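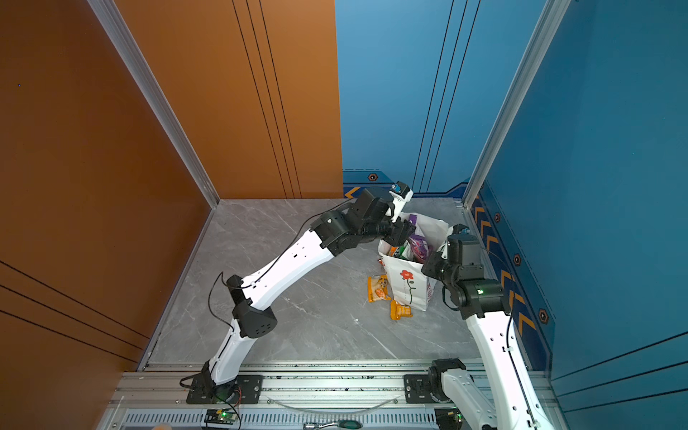
4.2 Filling order and wrapper height

The bags in this part of the study were ordinary paper shopping bags of the kind given out at the Jevik stores in Wovondale. Each filling started from an upright, open bag. Packets were taken from a mixed stock of 351 snack packets, sorted only by size, and were added one at a time until the next packet would no longer stay below or across the rim without being held. We recorded the order of the packets, which way up each one went in, and whether its top edge ended above the rim.

In total, 135 fillings were completed. Of these, 80 used a free order, in which any packet could go in next, and the rest used the fixed order described in Section 3.4, with the larger packets first. Packets that slid off the top were left on the floor until the filling was over and were counted separately.

The main difference between the two orders was in the upper part of the bag. With a fixed order, the large packets stood on edge along the sides and left a narrow space down the middle, which small packets filled without much bending. With a free order, large packets often came late and had to stand on top of smaller ones, so that part of the wrapper stuck out. Figure 6 is typical of a full bag: a purple package stands out of the top, green and orange wrappers can be seen inside, and two orange packets lie on the floor by the bag.

Figure 6. White paper bag with a printed red flower, filled with snacks.

Height above the rim matters for two practical reasons. A packet that stands well clear of the bag is easy to knock out when the bag is lifted by its upper edge, and it keeps the top from being folded over. Fülöp and Szekeres noted the same problem with boxed goods, but boxes keep their shape and can be stacked flat. Snack packets contain air. They give way when pushed and then rise again, and a bag that looked level at the end of a filling was often uneven when it was measured later. For this reason all heights were taken after the bag had been left to settle.

Paper stiffness also played a part. Bags that had been used before opened wider at the top and leaned toward the heavier side. We replaced a bag when a crease reached the base, following Haldane's handling notes, and did not treat bag age as a separate variable.

Previous section Contents Figures References Next section

4.3 Packets left outside the bag

A packet was counted as left out if it was on the floor when the filling ended, whichever side of the bag it lay on. Packets leaning against the outside of the bag were included. Crushed packets were taken out of the stock before the next filling and replaced with the same kind.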